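The director of Hjaltested received the Vistus office in July to discuss the film's long passage to release. "We had 899 pages of drafts and one clear idea," the director said. "The sequel was never part of it."

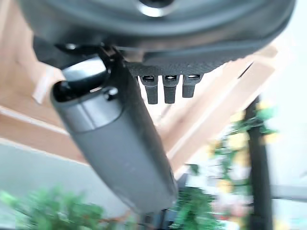

Skulley, the studio behind the picture, asked for a shorter cut after the first test showing. The director agreed to lose 17 minutes, chiefly from the harbour chapters. Matte charcoal grey, with soft highlights along a curved rim, was the look requested for the ship's interiors. "I wanted surfaces that held very little light," the director said.

The score was recorded in 18 sessions.

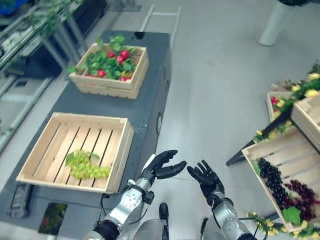
"The music carries what we removed," the director added. Work on Stomum, a smaller production, begins once the home release is complete.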